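About Clundero

Soccer talk, tables and transfer gossip from the lower leagues up.

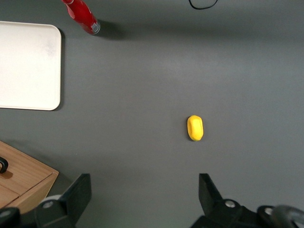

By the Clundero desk | Updated in August | 4 min read

We started as a group chat. Then a newsletter, then a site when the newsletter kept landing in spam. Now 2,371 subscribers and a forum that never really goes quiet, even in the off-season.

What we cover: second divisions mostly. Third when we can get a stream. Promotion races, loan moves, keepers nobody signed in July and everybody wants by winter. Big clubs too, if they draw one of ours in the cup.

Match reports go up the same night. Usually before midnight Eastern, later if there's extra time or the stream dies. Player ratings the next morning. Yes we know the ratings are harsh. Send complaints to the mailbag, we read them all and print the good ones.

The podcast is called Rukel. Two hosts, 54 episodes so far, recorded at 7 a.m. becuase that's when everyone is free. New season starts in August. Sound is better than last year, promise. Old episodes are still up except the first two, which we pulled (bad audio, worse predictions).

Tratora is the stats side. Shot maps, minutes played, age of squad, that kind of thing. Grew out of one very long spreadsheet. Currently tracking 81 clubs. A few leagues don't publish lineups on time so those pages lag a day or so. If a number looks wrong tell us, it probably is.

Office is upstairs in the Bataineh building, side entrance, buzzer sticks so press hard. No walk-ins on match nights please.

Writing for us: yes, we pay. Not a lot. Pitch first, don't send the whole peice. Two or three lines on the idea, plus something you've already written. We're short on women's league coverage and would love more of it.

Ads: no betting companies. Don't ask. Local shops, kit makers, travel to away games, all fine, rates on the ads page.

Corrections go at the bottom of the article with the time they were made.

Contact form is below. Replies take a few days during the season, longer around the transfer deadline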